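Student gripper project: slotted fingers twist when we press on fabric

Posted by Ronja Lunde, July 2018

Our class project is a hand-held gripper for collecting bed-making demonstrations. Two slotted finger brackets, pivots at the top, padded sleeve between them. On a hard tabletop the fingers close parallel. On a mattress they don't. The tips end up offset and a pinched sheet slips out on one side. We logged 104 grasps on a sheet and 341 on cardboard boxes, and nearly all the bad ones are in the sheet set. Same operator, same speed. Is this a stiffness problem in the brackets or are we holding it wrong? The report is due in September and I would like to avoid recutting parts.

Idun Ljungberg

Probably both, but check the pivots first. We had the same symptom in the Heltimitz build last year. Loosen everything, close the fingers on a flat bar, then tighten the pivots in small steps, alternating left and right. If you tighten one side fully before the other, the linkage locks in slightly twisted and you only see it under a soft load.

After that, hold one bracket still and push sideways on the tip of the other with a spring scale. We accepted anything under 7 newtons for 1 mm of play, and I would now call that too generous. Write the value down before you change anything.

Jonatan Rustad

check your screws

Birger Tangen

Idun is right about the order of tightening. I would add that the mattress changes the contact. On a table the surface stops the tool. On a bed the tool sinks until something else takes the load, and if that something is off center, the whole head rotates.

Our team at Rikdale uses this routine for sheets:

1. Set the tool down with the fingers open and let it rest under its own weight. Do not push.

2. Look from directly above. The rounded end of the sleeve should meet the sheet between the two brackets, and neither bracket should be noticeably deeper in the fabric.
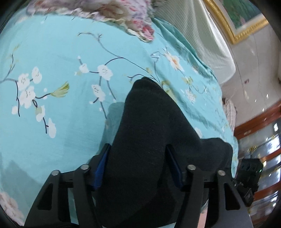

3. Close slowly until the fabric starts to gather, stop, then finish the grasp. If the head turns during the stop, reject the trial and recheck the pivots.

4. Lift straight up before moving sideways.

With this we got 9 clean grasps in a row on a soft mattress, no new parts. Slots do cost you torsional stiffness, so if step 3 keeps failing with good pivots, recut the brackets in thicker stock and leave the openings alone.

Log the mattress type as well. We left that out and could not compare our runs afterward.

Contact | Terms of use | © Keralstead Builders Help | Back to top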